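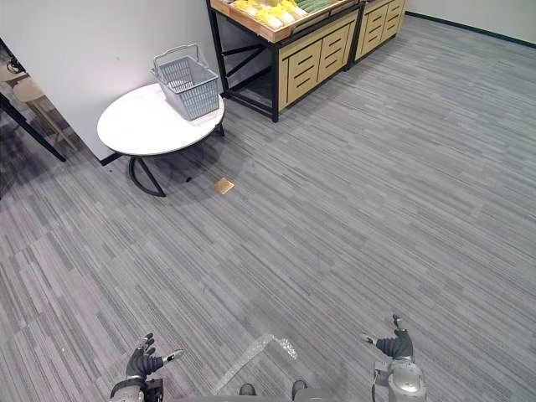 Dumplings, a Bus Ride and One Very Good Bowl of Noodles

So I finally made it to Flostum, the little dumpling and noodle place Wing-sze Lu has been texting me about since February. It's on Shih Street, two doors up from the dry cleaner, and I must have gone by it on the 16 bus a hundred times without looking up. The sign is tiny! Go slow or you'll end up at the gas station like I did.

We got there a little before noon and had our pick of tables. By half past there was a line out to the sidewalk, mostly office people picking up lunch, and the girl at the register was calling numbers so fast I could barely follow. You order at the counter, pay, and take your number to your seat. Tea is free and you pour it yourself (the jasmine is better than the barley, if you ask me).

Wing-sze ordered for both of us, which I allowed because she'd been twice already. We started with the pork and chive dumplings, pan-fried, eight to a plate. The bottoms were properly crisp and the skins had some chew to them – none of that gummy stuff you get from the freezer case. I could have used more ginger in the filling, but the black vinegar on the table fixed that. Then came the cold cucumbers, heavy on the garlic, and I'm still tasting them as I type this.

The star was the beef noodle soup. Oh my goodness. The broth is dark and a little sweet, with star anise in there and a slow kind of heat that catches up with you halfway down the bowl. The beef was soft enough to cut with a spoon. They pull the noodles in the back and you can hear the dough smacking on the counter while you wait, so I was already in a good mood before anything showed up.
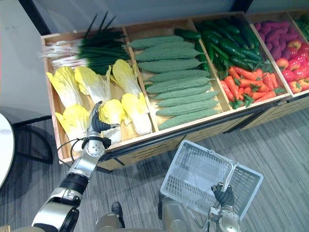

Napa cabbage and green onions

Not everything was a hit. The scallion pancake was greasy and a bit pale in the middle, and the taro buns had run out by the time we asked. Wing-sze swears by those, so I'll have to go back on a weekday and get there at eleven when they open. I also thought the mapo tofu was shy on the peppercorn. My lips should be buzzing! But my cousin Jui-lin Fu likes it that way and she's a pickier eater than I am, so take that however you want.

Prices are fair. We had 4 dishes and packed up enough leftovers for my dinner, and I've paid more than that for a sandwich and a coffee downtown. There's no parking lot, just meters, and they don't take reservations. The room gets loud once it fills up, so grab one of the tables along the back wall if you want to talk.

Next on my list is Flover, the bakery that opened across from the library. Jui-lin says the pineapple buns sell out early there too, so if anybody has been, tell me in the comments what time I need to drag myself out of bed.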